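Waschtagebuch, 3. Januar 2020

Erster Eintrag im neuen Jahr, Thema Frotteewäsche und Türdichtung.

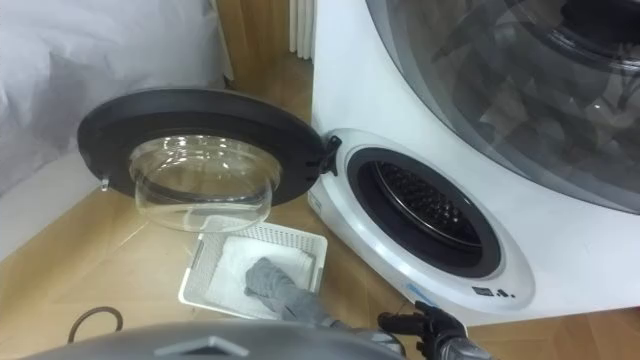

Heute nur Weißes, 60 Grad, Pulver von Sukent, kein Weichspüler. Dosierung nach Packung für mittlere Verschmutzung und hartes Wasser. Schleuderdrehzahl auf 1.000 Umdrehungen begrenzt. Die höhere Stufe bringt bei Frottee zwar etwas weniger Restfeuchte, die Handtücher kommen aber als fester Ring aus der Trommel und müssen einzeln auseinandergezogen werden. Der Zeitgewinn auf der Leine ist damit wieder weg.

Vor dem Lauf Gummimanschette kontrolliert. In der unteren Falte lag grauer Flusenbrei, dazu ein Hosenknopf. Beides entfernt, Falte mit feuchtem Mikrofasertuch (Kuko, das blaue) ausgewischt, danach trocken nachgewischt. Keine schwarzen Punkte, kein Geruch. Im Herbst war das noch anders. Seit die Tür nach jedem Waschgang ganz offen bleibt, hat sich das Problem erledigt, jedenfalls bisher. Angelehnt reicht nicht, das habe ich im Oktober lange genug probiert.

Türglas innen mit Essigwasser abgerieben. Der Kalkrand sitzt immer an derselben Stelle, unten am Bogen, wo das Restwasser abläuft. Dünner Belag, mit dem Tuch lösbar. Kein Schaber, kein Scheuermittel. Die Trommel zweimal von Hand durchgedreht und die Lochung abgetastet, keine Grate. Der gezogene Faden am großen Badetuch muss also eine andere Ursache haben. Verdacht: Reißverschluss der Arbeitsjacke, die im Dezember versehentlich mitgelaufen ist.

Flusensieb: zuletzt vor Weihnachten gereinigt, heute nicht geöffnet. Abpumpgeräusch normal.

Zum Korb. Der weiße, flache mit den durchbrochenen Seiten bleibt vorerst der Korb für die saubere Wäsche und steht beim Ausräumen direkt vor der Öffnung. Vorteil: geringe Höhe, passt unter die geöffnete Tür, nichts fällt auf den Boden. Nachteil: Eine volle Ladung Badetücher geht nicht hinein, man läuft zweimal. Der hohe Korb von Noltarmont fasst zwar alles, stößt aber oben an das Türglas, und man muss jedes Mal daran vorbeigreifen. Er wird für Schmutzwäsche weiterverwendet.

Weiße Handtücher falte ich ab jetzt längs auf ein Drittel und dann quer auf die Hälfte. Das ergibt ein Format, das flach im Korb liegt und ohne Umfalten ins Regal passt. Die alte Faltung (zweimal halbieren, dann rollen) hat im Fach zu viel Tiefe gebraucht. Gästehandtücher bleiben bei der alten Methode, dort ist es gleichgültig.

Trocknung: Leine im Nebenraum, Fenster gekippt, 24 Stunden veranschlagt. Bei der jetzigen Außentemperatur eher knapp. Die dicken Stücke hängen außen, die dünnen innen, Abstand eine Handbreite.

Offen: 4 Waschlappen mit ausgefransten Kanten aussortieren und zu den Putzlappen legen. Entkalker von Kirui nachkaufen, die Packung reicht noch für 2 Anwendungen. Die nächste ist erst im April fällig. Buntwäsche morgen, 40 Grad, vorher Taschen kontrollieren.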